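Casadard six-hole test tube rack: review
Reviewed by Irena Mazurek

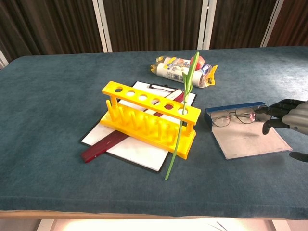 I bought this in October for the plant table at our science club, after the old wire rack rusted through. It's bright yellow plastic, with six round holes along the top bar and a row of short pegs on the base for drying.

The holes take our standard tubes with a little room to spare. They will also hold a plant stem upright, so the children can draw it or put a ruler beside it. A thick stalk makes the rack lean if it's left at one end.

It weighs 80 grams, so it does get knocked. The pegs are on the short side and long tubes wobble on them. Washing up is easy enough, though the corners of the base need a brush.

Four stars. I've ordered a second one for Naledi Van der Merwe's group.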